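The Ferry to Ingate

My aunt left me the ferry in July, along with a letter explaining that it had never once made money and that she expected me to keep up the tradition.

It ran from Merner to Ingate, 200 yards of brown water, and it held 20 passengers if they were fond of each other. There had been a bridge at Pornard for years, free to use and open all night. People took the ferry anyway, mostly to complain about it. The fare was 80 pence. My aunt had last raised it before I was born, and a man on the Ingate side still brought it up.

I had worked in insurance. I arrived with a folder. In the folder was a plan for contactless payment, a loyalty card and a second sailing on Sunday afternoons, and I read it aloud to the deckhand while he ate a pie. He said it was very good. Then he showed me which rope not to touch.
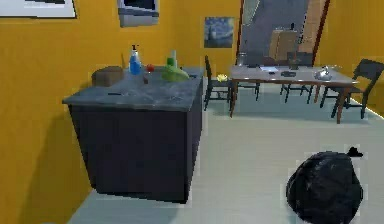
The trouble with inheriting a ferry is that you also inherit its opinions. The Merner side believed the boat belonged to Merner and visited Ingate out of pity. Ingate held the same view in reverse, with more letters. By the end of my first week both had asked me to supper to make sure I understood. The Ingate supper was in a kitchen with orange-yellow walls, the sort of colour that makes you agree to things, and my hostess talked across a lettuce or a cabbage, I was too frightened to ask which, beside a tall pale green bottle that was never offered. Would I be mooring on their side overnight? My aunt had promised. I said I would look into it, a phrase that had served me well in insurance.

Merner gave me soup and asked the same thing. My aunt had promised them too.

I found the agreement in a biscuit tin under the wheelhouse seat, drawn up by Tamayo, the solicitors over the chemist's. It ran to 3 pages and said that the ferry should spend its nights "wherever is least trouble". I read that part several times.

So I moored her in the middle — anchor down, lamp lit, a hundred yards from anyone — and slept aboard. Both sides were furious by breakfast. The deckhand rowed out with a pie and said my aunt had tried that as well, and had lasted until the first frost.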